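Week 4 handout: Sorting into bins

Course: Household Organization, evening section (Tuesday)
Instructor: Callum Halliday
Reading before class: Skalska, the chapter on containers

Welcome back! Last week was all shelves and drawers, and a few of you stayed afterward to ask when we would get to the fun part. It's this week. Sorting is my favorite session of the whole course, and I hope by the end of the evening you'll be itching to go home and empty a bathroom cabinet onto the bed.

## 1. Choosing the bins

Start with open bins. Lids are wonderful for storage, but during a sort they slow you down terribly (you end up with a stack of lids and no place to put them, then you start putting things on the lids, and then the lids are a fourth category). Open tops, wide rims, set where you can reach all of them without taking a step.

Color does a huge amount of work for you. If the bins look alike, you have to read a label or remember an order every single time you pick something up. With three colors that can't be mistaken for each other, your hand learns the way after a few minutes. 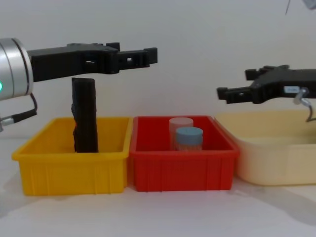

*Fig. 1. Three plastic bins side by side on a white tabletop, with the yellow one at the left.*

Look at the yellow bin's shape for a moment. It has a flared rim and vertical ribs in the outer walls, and I'm very fond of both. A flared rim gives you something to grab, and ribs help a thin wall keep its shape when the bin is full. When you shop for your own, squeeze the long side with one hand. If it folds in, leave it on the shelf!

Notice the background as well. A plain wall and a pale table make strong colors easy to find. If your table is dark or has a busy pattern, throw a light sheet over it.

## 2. Giving each bin one meaning

Decide what the bins mean before you touch a single object, and say it out loud if you're working with a partner. For tonight's exercise we use:

- Yellow: stays in this room
- Red: belongs somewhere else in the house
- Cream: leaves the house

Some people want a "maybe" bin. Dewan allows one in her method, with a time limit, and Laverell is dead against it. I've tried both and come down closer to Laverell for small things like toiletries and pantry jars. For letters and photographs I'd follow Dewan.

The cream bin should be the biggest one you have. People always guess too small for what is leaving, and a full bin makes you stingy with your decisions.

## 3. The first object

Pick something easy. Truly easy: a jar, a tube, a box of bandages. The first object sets the pace, and if you begin with your grandmother's sewing tin you'll still be holding it at break.

Put it in upright where you can, label outward, and toward the back so the front stays open for whatever comes next. Tossing is quick, but small containers roll, and then you're digging.

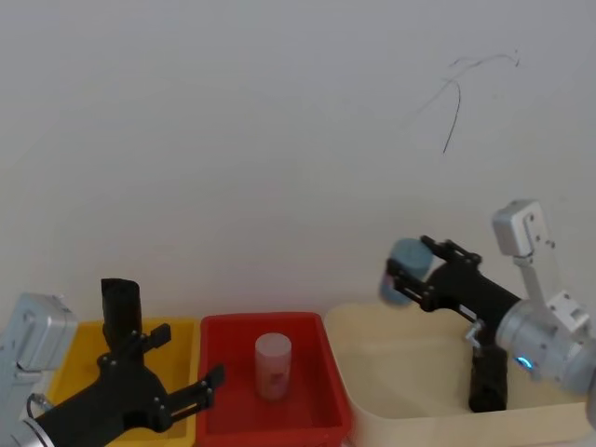

*Fig. 2. Red bin with a single item, a pale pink container standing upright toward the back.*

I love how clear a bin is with one thing in it. You can see the floor and judge how much space is left. Do watch out for pink on red, though. A small item close to its bin's color is easy to miss when you tip everything out at the end, so run a hand around the corners before you call a bin empty.

## 4. Working through the pile

One object, one decision, one bin. Finlay Dow, who teaches the Saturday section, has his students work in silence for this part. I don't! Talk as much as you like, as long as your hands keep moving.

Things to try tonight:

1. Sort one shoebox of mixed items with the bins in the order yellow, red, cream.
2. Swap the two end bins and sort a second shoebox. How long before you stop reaching the wrong way?
3. Trade places with your partner and sort from the other side of the table.

The Tremarthorpe checklist (in your folder, green sheet) has a box for each round. Jot down where you hesitated. Those notes are much more useful to me than a tidy result.

## 5. Emptying the bins

Cream goes first, straight to the car or the front door. Then red, walked room by room. Yellow comes last, when you finally know how much shelf you need for it.

Please bring your bins back wiped out and nested, smallest inside largest.

## For next week

Sort one drawer or one cabinet at home, no larger, and write 200 words on it. If you get carried away, 500 is the limit. Mention which bin filled up first and one object that changed bins along the way. Photos are welcome.

Bring three empty jars with labels still on them. We're starting pantries, and I can't wait to show you the spice rack.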